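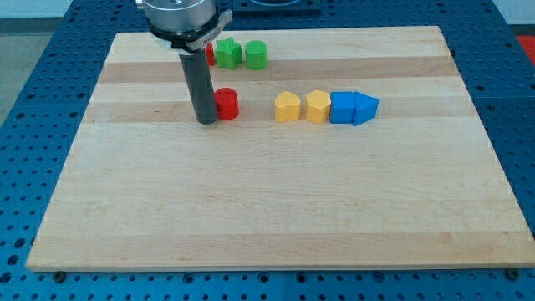
Teaching a rod to push blocks, or: what I did all summer

So when I signed up for the manipulation project, I figured I'd be working with a gripper with fingers and all that. My advisor, Wenche Sandberg, had other ideas. She wanted to know how far you can get by pushing things around with one plain rod, told where to go by typed sentences. "Push the red cylinder next to the green star." Stuff like that. I thought it sounded too easy, and I was wrong by at least a month.

What we were trying to find out

Our group (me, Oksana Zhuravel and Ivan Melnychuk) had one question. If you train a pushing policy on human demonstrations, does it help to cut those demonstrations into short pieces and label each piece on its own? Or is it just as good to keep the whole run in one chunk with one long instruction? Oksana was on team short, Ivan was on team long, and I ran the robot and tried to stay out of it.

The setup

We used toy shape-sorter blocks on a wooden board bolted to the lab table. The blocks come in red, green, blue and yellow, and some colors show up in more than one shape, so "the yellow one" doesn't get you very far – you have to say the heart or the pentagon. I liked that part a lot! It means the policy really has to read the whole sentence and can't get by on color.

The arm only moves the rod in a flat plane, with the tip held just over the wood. No lifting, no grabbing. The policy gets a camera image and the sentence, and it gives back a small move in x and y, 5 times a second. We called our code Stanow, which was Ivan's pick and I never got a straight answer about why.

Collecting the demos

We drove the rod by hand with a game controller for most of August. It's fun for the first afternoon. After that your thumb hurts and you start having opinions about the star block, which spins on its points and wanders off when you push it even slightly off center. The cylinders are worse in a way, because the rod is round and the block is round and the two of them just slide past each other. The square is lovely. Push it flat on a side and it goes where you want.

We ended up with 2000 short clips after cutting. Oksana and I wrote the labels by watching the clips back and typing what we saw happen, even when it wasn't what the driver had meant to do. So a messed-up push toward the heart might get labeled "move the blue triangle a little to the right," and it's a perfectly good demo of that.

For the long version, Ivan used the same recordings, uncut, with the instruction the driver had started from. Same network, same training time.

Results

We tested both on 29 instructions that weren't in the training set, starting the board from the same layouts each time. The short-clip policy finished more of them than the long one, and it wasn't close on anything that asked for a single push. On instructions with 2 steps ("bring the cylinders together, then move the pentagon away") the gap got a lot smaller, and both of them were pretty bad. Usually the first step went fine and then the rod hovered beside a block as if it had forgotten the rest of the sentence.

The most common failure for both was touching blocks. If the triangle is pressed up against the square, and you ask for just the square, you're probably getting the triangle too. A person would come in from the side and split them first. We had hardly any clips of that, so I can't really blame the policy.

The other thing I noticed is that the short-clip policy corrects itself better. When a block slipped off the rod it would back up, circle around and try again, and the long one tended to keep going on its old path through empty space. Oksana thinks that comes from the messy clips we kept. I think she's right, but we never trained a version without them, so please don't quote me on it.

What I'd do differently

I'd record separating pushes on purpose, lots of them. I'd also have two people label every clip, because Oksana and I don't agree on what "next to" means (she wants contact, I'm happy with a gap) and that had to confuse the thing. And I'd fix the layouts for testing before collecting anything. We picked ours late, and Tiruwork Endale asked at our talk whether we'd gone easy on ourselves. Fair question! I don't think we did, but I couldn't prove it on the spot.

Ivan is taking over the code next term and wants to try feeding in the long instruction and the short label together. I've left him my notes and the good controller.

Related projects

Sorting by feel: notes from the Girard bench
Does camera height matter? A small study – Sølve Moen
Premuslow: a simulator for tabletop pushing
Lustska summer school, student reports
Writing better labels for robot demos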